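Subject: Re: [domum-list] Moving a big rosemary indoors and out again
Date: January 28, 2018

On the Domum list, Tralex wrote:
> My rosemary has been inside for 8 weeks and the lower
> needles are going brown. I water it every other day.
> Is it a goner, or should I cut it back hard now?

Dear Tralex,

Please don't cut it back yet! I lost a lovely old plant that way, and I still think about it when I make potatoes. Rosemary doesn't like to sprout again from bare wood, so if you take it down below the green you may be left with a pot of sticks. Every other day sounds like a lot of water to me for a winter windowsill. I'd let the top 2 inches of soil dry out, then give it a good long drink and let the pot drain in the sink.

Air matters too, at least in my kitchen. Mine sits by the back door, well away from the radiator, and it gets a little draft every time the dog wants out - she wants out often.
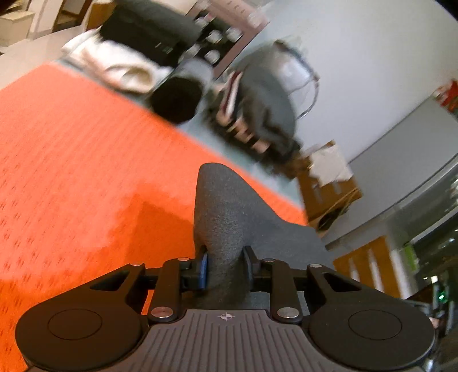 Stoyanova

As for going back outside, I start in March on the mild afternoons, an hour or so at first, and bring the pot in before supper. My plant is 12 years old now and so heavy that I slide it over the step on an old bath mat, which I can recommend to anybody with a bad back. If yours still has green tips, I would be hopeful. Do write again and tell us how it's getting along, and if you want cuttings in the spring I'm happy to mail you a few.

Warmly,
Stoyanova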